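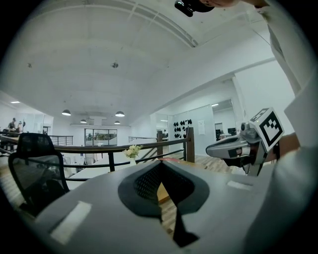

Lakmal Weerasinghe wrote in to ask whether the live captions at Dulham town meetings stay on during public comment, or only while the council members are speaking. They stay on the whole time, from roll call to adjournment. His message was one of several on the same subject, so we have put the answers on one page.

Live Captioning at Dulham Town Meetings: Frequently Asked Questions

Last updated 15th January

Which meetings are captioned?

All regular council meetings, all budget hearings, and the planning board. Smaller advisory groups are captioned on request. If you want captions at one of those, tell the clerk's office five business days ahead. We will try with less notice, but the captioners are often booked.

Who writes the captions?

A trained captioner listens to the meeting audio and types what is said. The service is provided under contract by Ondau. The captioner usually works remotely and hears the room through the same microphones that feed the speakers. For the two budget hearings in June, a captioner is in the room.

Why not use automatic captions?

We tried them for one season. They did well with a single clear speaker and badly with street names, motions, and two people talking at once. Several deaf and hard of hearing residents told us they could not follow the votes. Automatic captions are still used as a backup if the captioner's connection drops, and a line on the screen tells you when that happens.

Where do I look for the captions?

There is a large screen to the left of the dais and a smaller one by the side door. The first two rows on the left are held for people using the screens until the meeting starts. You can also read the captions on your own phone or tablet. The web address is printed on the agenda and changes for each meeting.

Can I make the text bigger?

On your own device, yes. Open the settings menu in the caption window and choose size, color, and background. The wall screens are fixed. They show three lines at a time, white on black.

I can't bring my own device. Do you lend them?

Yes. The clerk's office has 30 tablets, already set to the caption page. Ask at the sign-in table. You don't need to leave an ID, but please return the tablet before you go. They can be set to large text for you if you ask.

Is there a hearing loop?

There is one in the main chamber. Switch your hearing aid or cochlear implant to the telecoil setting. The signal is strongest in the middle section and weak in the last row against the back wall. Room 846, where the planning board meets, does not have a loop, but we have receivers with neck loops or headphones that work there.

Do captions replace sign language interpreters?

No. Captions are in English, and for many people who use American Sign Language, English is a second language. You can ask for an interpreter for any town meeting, with or without captions. Please give us five business days for this as well. If you have a preferred interpreter, put the name in your request and we will check whether that person is free. There is no charge to you for either service.

I am deaf and I want to speak during public comment. How does that work?

You can sign and have an interpreter voice your comment, speak for yourself, or hand in a written comment to be read aloud. Comments made through an interpreter get extra time – mark the box on the speaker card. If you speak and would like the captioner to have your name spelled correctly, print it on the card too.

The captions are a few seconds behind. Is something wrong?

A short delay is normal. If it grows to more than about 40 words behind the speaker, or the text stops, raise a hand or tell the person at the sign-in table. The chair has been asked to pause the meeting until the captions are back.

Can I get the transcript afterward?

The caption text is posted with the video, usually within two business days. It is not the official record. The approved minutes are, and they take longer. Ilaria Negri in the clerk's office can send you either one in large print or as a plain text file.

I found a mistake in a transcript. Can it be fixed?

Yes, if it changes the meaning or gets a name wrong. Send the meeting date, the time on the video, and the correct wording. We do not edit what people said for grammar.

How do I make a request or a complaint?

Use the access form on the town website, write to the clerk's office, or come to the counter. Relay calls are welcome. Complaints about access get a written reply, and if you disagree with the reply you can ask for the town manager to look at it.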